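Open day at Tammont, quick notes before I forget it all

Got there a bit after 10, already a line. Parking was a mess, ended up behind the Zarex building and walked. Name tags, bad coffee, good donuts. Lawal Abubakar met us in the lobby and took our group up, 30 of us, way too many for that hallway.
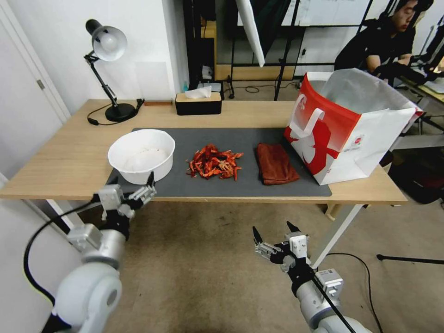 Second floor is the part I liked. Home rooms, they call them. Every one set up around a chore, and ours was clearing up after a crayfish meal. Pile of shells on a dark gray mat, legs and claws going everywhere, white bowl with a liner in it, a folded towel, paper shopping bag with a big red design. Desk lamp and tissues at the back. Looked like my brother-in-law's place in August, minus the beer.

Lawal's point was that shells are a miserable thing to tidy. Light, spiky, they hook onto each other. Pick up one claw and three more come along. He asked how we do it at home – somebody said newspaper, roll the whole lot up and toss it. Somebody else said straight in a bag, double knot, outside before bed. Big argument about freezing them until trash day. I'm with the freezer people. A woman from Calado makes stock from hers and got a small round of applause.

Also a long detour about carpet. The room has beige carpet and a few of us thought tile would be kinder. Lawal said plenty of people eat on carpet, so carpet it is. Fair enough.

Downstairs again for the talk. Kobina Adjei, 63 slides, went at a gallop. I got maybe half. Best bit was on how people sort trash when they're tired, which is to say badly. He had a survey of 177 households and the food waste answers were all over teh place. Would of liked a handout.

Lunch was wraps. The Arex table had free tote bags but they were gone by the time I got there.

Skipped the afternoon session, had a train. If you go next time – get there early, wear flat shoes, ask for the second floor first. Groups of about 8 would be much better, I put that on the feedback card. More pics when I find my cable.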